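Home | Course Outline | Handouts | Lab Safety | Contact

Robotic Handling of Soft Goods
Handout: The Missed Grasp Fault in Two-Gripper Shirt Folding

30 August 2026
Prepared by Natalia Aguirre, Grirnimton Institute, Department of Automation
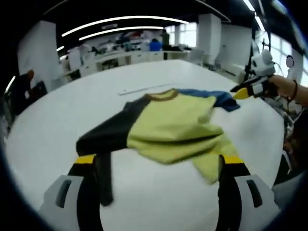 Figure 1. Long-sleeved shirt partly crumpled on the work table, with two hand-held grippers. Note the long fold across the lower half of the body.

Purpose of this handout

Students will study a fault that affected the shirt folding exercise during the January term. The fault did not injure anyone, but it spoiled a large share of the recorded work and exposed a weakness in the stop procedure. Both matters are examinable.

Background

In the exercise, operators fold garments with hand-held grippers. The recorded finger positions are later used to train the folding program on the Wirkano cell. Of 900 folds recorded in January, 742 were accepted at first review. A further 117 were rejected for a single cause, which the review sheet lists as "missed grasp." The remainder were set aside for unrelated reasons, chiefly incomplete recordings.

What went wrong

A missed grasp is recorded when the fingers close and the log reports a hold, but the intended layer of fabric is not between them. Three conditions were found in the rejected folds.

The first was a hidden layer. When a garment has a fold lying across its body, as in Figure 1, the fabric beneath may bulge forward and present an edge that resembles a hem. Operators closed on this edge and lifted one layer where two were required.

The second was the closing threshold. The value in use had been set by Qusai Tarawneh for heavy cotton toweling. With thin knit fabric, the fingers reached the threshold by pressing against each other, and the log entered a hold with no fabric present. The threshold had been carried over from the previous exercise without a check.

The third was poor timing between the two hands. One gripper began to pull before the other had closed. The garment then turned on the table, and the second gripper closed beside the sleeve.

The safety matter

During playback on the Wirkano cell, a false hold caused the arm to continue its lift with an empty gripper. Alžběta Krajčí, who was supervising, reached in to straighten the shirt while the program was still active. She withdrew her hand before the next movement began. The program had paused between steps, and the pause was mistaken for a stop. A pause leaves the drives powered. It must never be treated as permission to enter the work area.

Revised procedure

1. Check the closing threshold against a sample of the fabric before each session.
2. Spread the garment until the neckband, both sleeves and the hem can be identified. Open any fold that crosses the body.
3. Close both grippers fully before either one pulls.
4. During playback, press the stop button and confirm that the drive light is off before reaching in — even to move a loose sleeve.
5. Enter every missed grasp in the log, including those corrected by hand.

Ghassan Boutros has added the threshold check to the session sheet. Sheets without an entry in that box will be returned to the student.

Assignment

Read section 2 of the Ersoy lab manual. Write one page explaining why a finger position reading alone cannot confirm a hold, and propose one additional measurement. Submit the page to Fouad Darwish before the next laboratory period.

Contact: Department of Automation, Grirnimton Institute, Rurkbridge | Copyright Grirnimton Institute | Back to top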